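Zillura Motors Confirms Marchuk as Authorized Dealer for Electric Scooters in Histiddale

Zillura Motors has confirmed that Marchuk Two-Wheelers will act as its authorized dealer in Histiddale and the surrounding towns. The agreement covers sales, registration help, warranty work and spare parts for the full Zillura scooter range, including the Lenero electric model, which goes on sale in the area this season.

The Lenero has been offered in other parts of the state for some time, but buyers in Histiddale have so far had to order from outside the county and arrange their own delivery. Under the new agreement, customers may view the scooter, book a test ride, place an order and take delivery at one address. The Marchuk showroom on Depot Street will carry both versions of the model, and the service shop behind it has been approved for battery and motor work.

Price and versions

The Lenero is sold in 2 versions, the standard Lenero and the Lenero Plus. The standard version has a list price of $3,291 before tax, title and registration fees. The price of the Lenero Plus depends on the equipment ordered and will be quoted in writing by the dealer. Both versions have the same frame, motor and brakes. The Plus adds a larger windscreen, a backrest for the passenger, a locking rear case and a wider choice of paint.

Buyers may reserve either version with a deposit of $200. The deposit is taken off the final price and is returned in full if the customer cancels before the scooter has been assigned a frame number. Once a frame number has been assigned, the deposit may be moved to another Zillura model but will not be paid back in cash.

The list price includes the home charger, the owner's manual, a basic tool kit and the first scheduled service. It does not include a helmet, a cover or insurance. Delivery to a home address can be arranged for an added fee, which varies with distance.

Main features

The Lenero is a step-through scooter with a flat floorboard and a seat for a rider and one passenger. The motor is mounted in the rear wheel and needs no chain or belt. The battery sits under the seat and can be charged in place or lifted out by its handle and charged indoors from an ordinary household outlet. Zillura recommends that the battery be charged at room temperature and that it not be left empty for long periods, particularly over the winter.

Braking is by disc at the front and drum at the rear, with a linked system that applies some front brake when the rear lever is used. The lighting is LED throughout. A digital display shows speed, remaining charge, trip distance and the selected riding mode. The rider can choose between an economy mode, which limits acceleration to save charge, and a normal mode. A reverse function helps in tight parking spaces and works only at walking speed.

Storage is provided by a glove box behind the front panel and a small tray beneath the seat, next to the battery. The tray will hold rain gloves or a tire repair kit but is not large enough for a helmet. A hook on the front panel is meant for light shopping bags.

Warranty and service

Both versions come with a 2-year warranty that covers the frame, motor, controller and battery. Tires, brake pads, bulbs and damage from misuse are excluded. To keep the warranty in force, owners must have the scooter serviced at the intervals printed in the manual and must keep the stamped service record. Work done by the owner, such as changing a mirror or adjusting a lever, does not affect the warranty – changes to the motor, controller or wiring do.

Marchuk will hold a stock of commonly needed parts, including brake pads, levers, mirrors, tires and body panels. Parts that are not in stock will be ordered from the Zillura warehouse. Owners of Zillura scooters bought elsewhere may also use the Histiddale service shop on the same terms, provided they bring proof of purchase and the service record. Warranty claims already opened with another dealer should be finished with that dealer.

Licensing and registration

The standard Lenero and the Lenero Plus are both registered as motor scooters, and riders must hold the license required for that class. Marchuk will prepare the title and registration papers for customers who live in the county. Customers from outside the county will be given the papers they need to register the scooter at their own local office. Proof of insurance must be shown before a scooter leaves the showroom.

Test rides are open to riders who hold a valid license and bring their own closed shoes and gloves. Helmets can be borrowed from the showroom. Rides follow a set route and are not offered in heavy rain.

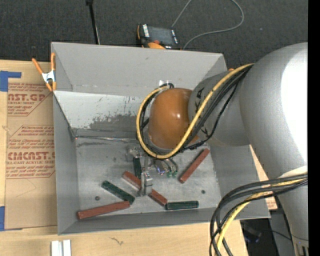
HISTIDDALE, 08/01/2021 – Marchuk Two-Wheelers began taking reservations for the Lenero this morning. Orders are handled in the sequence in which deposits are received, and each customer is given a printed confirmation with the version, color and agreed price. Telephone orders are accepted, but the reservation is not final until the deposit has cleared and the order form has been signed.

The first scooters assigned to Histiddale left the Zillura warehouse in July. They include both versions in white, dark blue and gray. The red finish is available only on the Lenero Plus and is made to order, so buyers who choose it should expect a longer wait. The dealer will contact each customer when a delivery date has been set.

Financing is available through the dealer to customers who meet the lender's conditions. The rate and the length of the loan depend on the amount borrowed and on the customer's credit record. Buyers who wish to trade in a used scooter or motorcycle should bring the title, both keys and any service papers. Marchuk accepts gasoline and electric models in trade, whatever the make, but does not accept vehicles with open loans or missing titles.

Zillura stated that its gasoline scooters will remain on sale alongside the Lenero and that their prices are unchanged. The company has no plans at present to offer the Lenero battery as a separate rental. A second battery can be purchased as an accessory and is covered by its own warranty from the date of sale.

The Marchuk showroom is open during regular business hours. The service shop opens earlier for drop-offs, and keys may be left in the box beside the side door with a completed work order. Price lists, order forms and the test ride schedule are available at the front counter. Prices and equipment may change without notice, and the figures printed on the signed order form apply to each sale.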